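4. Puesta en marcha del punto de separación de envases

Este capítulo se aplica a los puntos interiores Fedeo instalados en oficinas, comedores y salas comunes. Antes de empezar, compruebe que ha completado el registro del punto (apartado 3) y que dispone de la hoja de recogida de su zona.

4.1 Envases admitidos

Se admiten botellas de plástico para bebidas y latas. No se admiten vidrio, cartón para bebidas ni vasos de un solo uso.
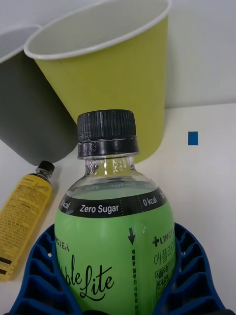 Los envases deben depositarse vacíos. El líquido residual aumenta el peso de la bolsa y puede dar lugar a un aviso de rechazo (código 41) en el albarán de recogida.

4.2 Colocación de los cubos

1. Elija una superficie plana y estable, junto a una pared y fuera de las vías de evacuación.
2. Limpie la superficie con un paño seco.
3. Coloque los cubos juntos, con la boca hacia arriba.
4. Asigne un cubo a cada fracción y anote la asignación en la ficha del punto.

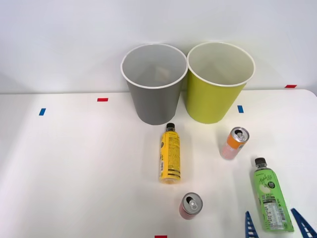 Fig. 4-1. Cubos gris y verde amarillento, uno junto al otro, contra la pared.

Nota: el color del cubo no determina la fracción. Prevalece siempre lo indicado en la ficha — consulte el anexo B si su edificio utiliza otro código de colores.

PRECAUCIÓN: no coloque los cubos a menos de un metro de una fuente de calor.

4.3 Preparación de los envases

1. Vacíe el envase en un fregadero.
2. Enjuáguelo solo si ha contenido bebidas lácteas o zumo con pulpa.
3. En las botellas, retire el tapón, comprima el cuerpo y vuelva a enroscarlo.
4. No retire la etiqueta.
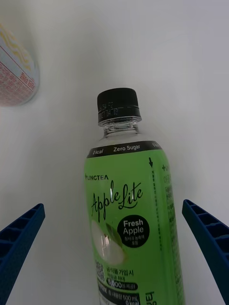 Fig. 4-2. Botella de plástico con tapón de rosca negro y etiqueta verde claro.

Las latas pueden depositarse sin aplastar. En los centros con compactadora Oosthuizen, aplastarlas a mano puede impedir la lectura del código; en ese caso, introdúzcalas enteras.

4.4 Vaciado y mantenimiento

Retire las bolsas cuando alcancen tres cuartas partes de su capacidad o, en todo caso, antes de las 9 de la mañana del día de recogida. Cierre cada bolsa con nudo simple y adhiera la etiqueta del punto.

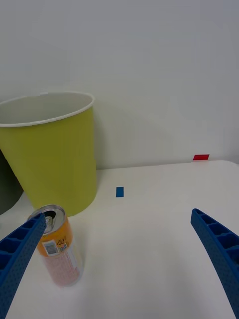 Lave el interior de los cubos cada tres semanas con agua y detergente neutro. No emplee lejía ni disolventes. Deje secar por completo antes de colocar una bolsa nueva — la humedad retenida en el fondo es la causa más frecuente de olores.

Para solicitar cubos de repuesto, indique la referencia 1253 y el nombre del edificio. Los centros de Kevstead dirigirán la solicitud a Nandi Rampersad; los de Trondside, a Jamie Stockdale.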